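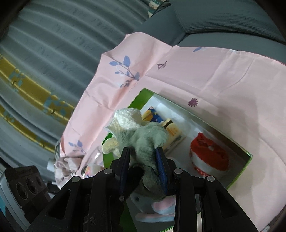 KOLTINE, Nov 19, 2021

Otters are back on the Zikirura River! Camera traps set along the lower river have recorded a female with two cubs, the first young otters confirmed on this stretch in 22 years, the Kila Wetland Trust announced Friday.

"I watched the clip over and over," said field biologist Shabnam Warraich, who checks the cameras every other week. "The cubs were tumbling over each other on the bank, and the mother kept nudging them back toward the water. What a sight!"

The trust put out 40 cameras in spring, most of them near old den sites, and found fresh tracks at 3 spots before the family showed up on video. Cleaner water upstream and a good run of fish have probably helped, said Laiba Awan, who leads the river survey.

Awan's team will keep filming through the winter and hopes to learn whether a male is using the side channels too. Paddlers are asked to stay off the east bank until the cubs are bigger. Sightings can be reported at the trust's office in Koltine.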